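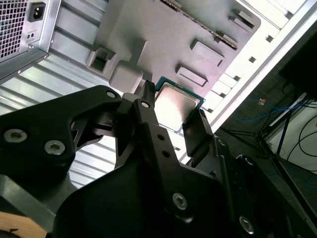

Recovering from a dropped or slipped processor

Applies to the Telance gripper on the Candbridge rebuild cell. Updated October 29, 2022 by Gladys Ñahui.

In May we had a grip fault that the controller did not report. The gripper clamped a processor at a slight diagonal, the force reading stayed inside limits, and the arm went on with the placement. The chip came down on one corner and bent 27 socket pins. Two boards were scrapped before anyone stopped the cell.

If you see a chip held crooked, or the placement log shows error 300, do the following.

1. Press the pause button on the pendant. Do not use the emergency stop unless a person is in danger. On our cell the e-stop cuts air to the fingers and the chip will fall into the case.

2. Switch to manual mode and set the slowest speed. Keep your hands outside the case while the arm has power.

3. Jog the arm straight up until the fingers clear the power supply and the case rail. Go in small steps. The finger plates are wider than they look from the front, and the left bracket is the part that catches first.

4. Move to the tray position and lower the chip to just above the foam. Open the fingers from the pendant.

5. Lock out power and air. Check the hex screws on both fingers. A loose screw at the tip was our cause in May — it let the finger turn under load, and the force sensor had no way to see that.

6. Look at the socket under a magnifier before you load another chip. If any pin is bent, tag the board and pull it.

7. Run the Eno grip test with a dead chip. Ours passed at cycle 1,077 with the screw already loose, so watch the chip during the test and check its angle yourself.

Restart in automatic only after the test chip has been placed square twice in a row. Write the fault in the cell log, with the finger serial numbers.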